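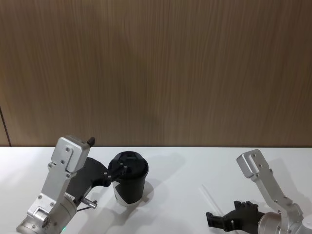 One cup, lid on, white table. Tuesday afternoon.

Search diary entries Go

Tuesday, by Constanza Yáñez

So I have been thinking about drinks all day, which tells you how much work got done! The lid is my favorite part of any cup to go (I know, I know) and I still don't trust one until it's been pushed down properly. I lost half an iced tea on the Niltow bus in April and my bag smelled like lemon for 4 days.

I do love that wood wall, though. All those fine up-and-down lines, such a warm brown, and then the plain white tabletop in front – I want exactly that for my kitchen. Ojeda says panels like it cost 800 at Restbridge, before delivery, so I'll be painting instead.

Anyway, out of milk again. Must stop at Brivbridge before it closes, and call Mom back tonight.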